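MECH 3521 – Robots Out in the World
Week 5 handout: notes from the Turuvum open day
Prepared by Asif Rajput

Most of you made it out to Turuvum on Tuesday, which was great to see. These notes are for everyone, including those who had a lab clash. Bring them to the tutorial, as the questions at the end are what we'll be working from.

1. Where we went

Turuvum is the household handling lab at Nallville. It has one big hall where the arms are kept, plus several set-up rooms that look like parts of an ordinary home. The open day ran in two halves. Before lunch we saw the arms folding and sorting in the hall. After lunch we saw how the training examples are made, and I'd happily have stayed in that part until they locked up!

2. The morning: arms in the hall

The main demonstration was Skála, a two-armed machine that picks towels out of a bin and lays them flat. It got through the first few beautifully and then spent a long while with one corner folded under, trying the same grasp again and again. Please don't write this off as a bad demo. A failure you can watch at close range is worth a lot, and the staff let it keep going so we could see what it did next. (It backed off, shook the towel and started over. Lovely.)

Write down what you noticed about:
– how the arm chose where to grab
– what it did when the edge of the cloth wasn't where it expected
– how long it waited before trying something else

3. The afternoon: teaching by hand

Cloth is hard. A mug keeps its shape when you pick it up, and a pillowcase doesn't. You can't write down every way a blanket might crumple, so the lab collects examples from people instead. A person holds a gripper with a camera on it and does the job themselves, and the recordings become training material. No arm is needed at that stage, which means it can be done in any room of a house.

The task on the bedding station was simple to say: tidy a piled-up bed. Look at how many kinds of fabric the gripper has to deal with within a short reach.

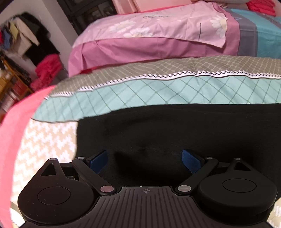

Figure 1. The hand-held gripper, open, over the bedding. Black cloth is just past the blue finger pads, with the teal and pink pillows behind.

A few points from the talk that went with this station.

Viewpoint. The camera travels with the gripper, so the fingers stay in view while the bed moves around behind them. That's handy for learning, as the same fingers can be fitted to an arm later and the view will be close to the one in the recordings. The price is that you lose the overview. Anything behind you or under the covers may as well not exist.

Pattern. Have another look at the figure with this in mind. Zigzags, daisies and a lattice are all close together, and a printed line can look a lot like an edge or a fold. The plain black fabric has the opposite problem, with very little on it to track. The gripper's own shadow falls across it too, and a shadow edge is one more line that isn't really there.

Pace. Our host asked people to move steadily and a bit slower than they would at home. Fast swings blur the picture, and blurred stretches often get thrown out. Several of you had a turn and found this much harder than it sounds – I certainly did.

4. Numbers given on the day

The lab aims for 100 good recordings of a task before it trains anything at all. For the towel task they are now up to 990, and the speaker said the jump in quality came from adding new rooms and new towels more than from repeating the old ones. Keep that in mind for your project plans.

5. The Grukance talk

Grukance makes the finger pads used in the hall, and their talk was short but full of good detail about wear. Soft pads grip cloth well and pick up lint just as well. I've asked for the slides and will post them if they come through.

6. For the tutorial

Write half a page on each of these. Sketches are welcome.

a) Choose one fabric in Figure 1. Where would you place the fingers first, and what could go wrong in the moment after they close?

b) A camera on the gripper sees some things well and misses others. Would you add a second camera to the bedding task? Say where you would put it and what it would cost you in set-up.

c) Go back to the stuck towel in section 2. What kind of recording might have helped?

If you missed the visit, do (a) and (b) and swap (c) for a paragraph on a household job you think would be harder than bedding. Fitted sheets are taken, as I'm using them in the lecture.

The lab has offered us another afternoon in January for anyone who wants more time with the hand-held tools. Put your name on the sheet outside my office.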